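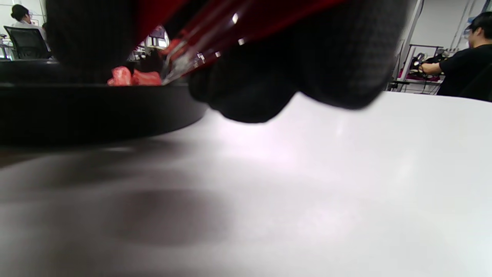
Two red pieces, close together on round black, white table.

Galtuvham Kitchen Notes, issue 21
2019-06-29

Tongs, bowl, skillet: placing strips in a cold pan

The last issue dealt with seasoning cast iron. This one covers the step before the heat goes on, which is getting strips out of a bowl and into the pan without tearing them or stacking them.

Set the bowl directly against the skillet, on the side of the hand that does not hold the tongs. Overlapping the rim slightly is fine. A gap between the two means that anything dropped lands on the table, and a long reach makes the tong tips drift. Turn the helper handle to the far side. A skillet with a pour spout should be placed so that the spout does not face the bowl – strips laid on that part of the rim tend to slide.

Light bowls move when tongs push on the inner wall. Keep the free hand on the outside of the bowl, low on the rim, for the whole transfer.

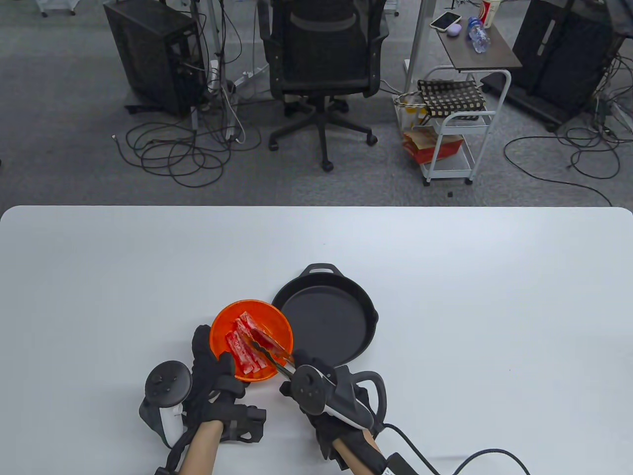 Grip each strip near one end, not in the middle. A strip held at its end hangs straight and can be lowered far end first, then laid down toward the cook. Held in the middle it folds, and the two halves stick together. Close the tongs only until the strip stops slipping. Plain metal tips leave marks in soft food well before the grip feels firm.

Take the top strip first. Where strips lie side by side, start with the outer one on the skillet side and work across. Leave a finger's width between pieces in the pan.

Readers who tried the Cletent practice sheet report that the second half of the bowl goes slower than the first. The angle of the tongs is the usual cause: with fewer strips left, the tips have to go in steeper. Tilt the bowl toward the tongs and the angle is restored.

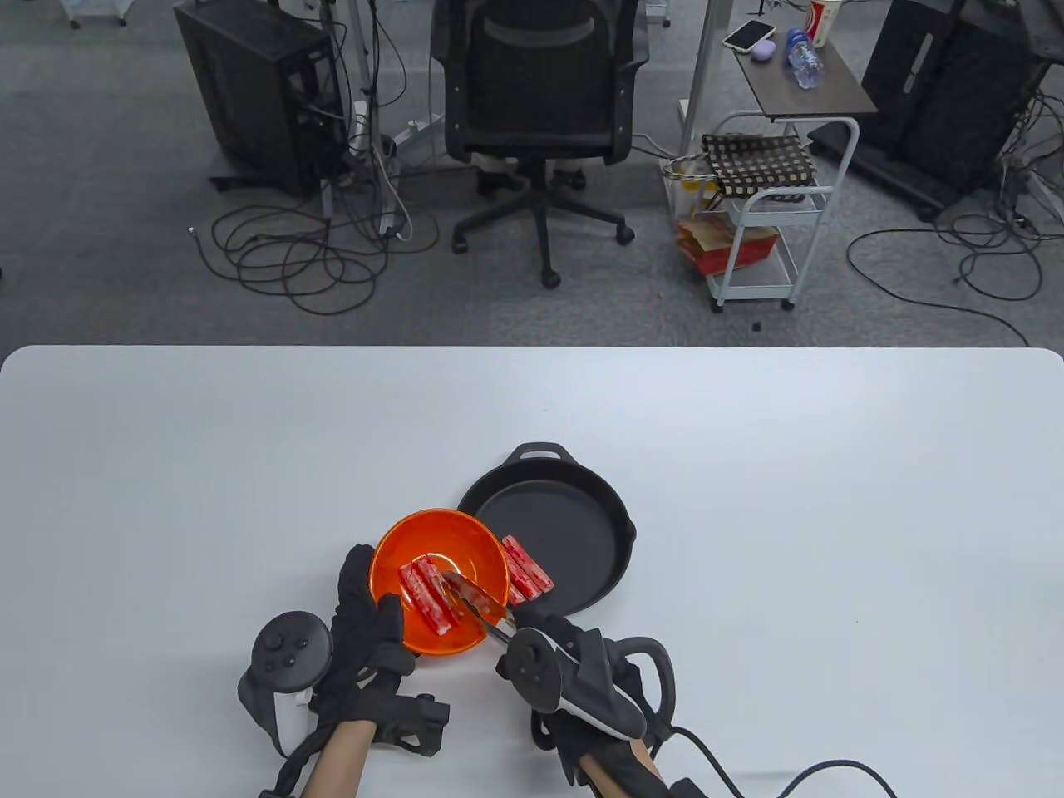 Can the strips wait on the rim of the skillet while the bowl is being emptied?
For a few seconds, with the burner off. On a heated pan the rim cooks the contact point and the strip sticks there.

The July issue covers turning and removal. The revised Cletent sheet will be sent with it.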